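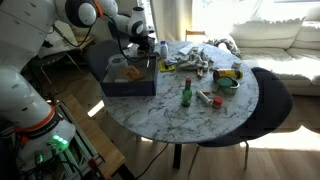

Set up the Nemier pantry label printer before you start sorting the kitchen, so that the first labels can go on as things come out of the cupboards. You will need the printer, its power cord, one roll of Erton labels and a phone with the Fanska app. Work on a surface you can clear and wipe down. A round table like the one with the gray-streaked white top is a good height for it, and an open box such as the navy one set on it can hold whatever is still waiting for a label. Keep the printer itself away from the sink and the stove.

Section 4: Setting Up and Printing Your First Labels

4.1 Loading the roll

A full roll holds 92 labels. The printer comes with a short starter roll already inside. Use that one for practice.

1. Press the two side tabs and lift the lid.
2. Take out the starter roll and the cardboard spacer under it. Throw the spacer away.
3. Hold the new roll with the printed side of the labels facing up and the loose end toward the front slot.
4. Drop the roll onto the spindle. It should turn freely.
5. Pull the loose end out until one full label is past the slot.
6. Close the lid and press until both tabs click.

The light on the front blinks green twice and the printer feeds one blank label. If the light turns amber, open the lid and check that the roll is not upside down.

CAUTION: The print head is behind the metal bar inside the lid. It gets hot during long print runs. Let the printer rest for ten minutes before you reach inside.
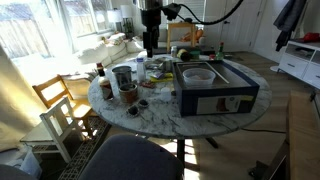 4.2 Connecting the app

1. Plug in the printer and hold the power button until the light stays on.
2. Turn on Bluetooth on your phone and open Fanska.
3. Tap Add Printer. Your printer shows up under the last four characters of its serial number, which you will find on the base.
4. Tap the name and enter the code that prints out. The code works once.
5. Choose your language and date style.

Note: If two people in the house want to print, each phone has to be added separately. The printer remembers both, but takes jobs from one phone at a time.

4.3 Choosing a food name and date

The app comes with a list of 3,207 food names. Of these, 1,116 have a suggested keeping time that fills in by itself. For the others you type in your own date or leave the line blank.

1. Tap New Label and start typing the food name.
2. Pick the name from the list, or tap Use As Typed.
3. Choose Opened, Cooked or Bought. The wording on the label changes to match.
4. Check the date. Tap it to change it.
5. Tap Print.

Suggested times are for a closed container in a refrigerator. They do not take into account how long the food sat out – when in doubt, set an earlier date. If the maker's package gives a shorter time after opening, use the one on the package.
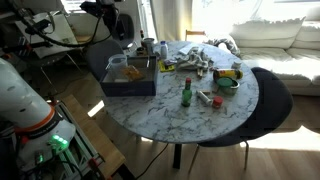
Names you type yourself are saved under My Foods. To remove one, press and hold it, then tap Delete. Deleting a name does not affect labels you have already printed.

4.4 Sticking the labels

Labels hold best on clean, dry plastic or glass at room temperature.

1. Wipe the spot with a dry cloth. If there is old glue on it, rub it off with a little cooking oil, wash with dish soap and dry well.
2. Peel the label from the corner with the small notch.
3. Press from the middle out toward the edges.
4. Wait an hour before putting the container in the freezer.

On bottles, use the narrow format. Place the label below the shoulder, where the side is straight, and leave the maker's own label showing. Lay the bottle on its side to apply it, with a folded towel under it so it does not roll.
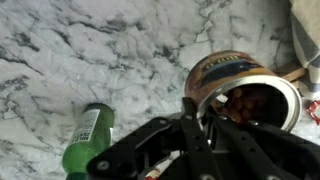
4.5 If something goes wrong

Print is faint: clean the print head with the Kozłowski wipe from the box. Switch off and unplug the printer first.

Labels come out blank: the roll is in upside down. See 4.1, step 3.

Date is a day off: close the app, check the clock on your phone, and open the app again.

Label peels at one edge: the surface was damp or curved. Print a new one. A label that has been lifted will not hold a second time.

Section 4 revised June 26, 2024 – Lena Dudek

Related sections
Section 2: What Is in the Box
Section 3: Charging and Power
Section 5: Freezer Labels
Section 6: Sharing a Food List
Section 9: Cleaning and Storage
Ordering Erton Rolls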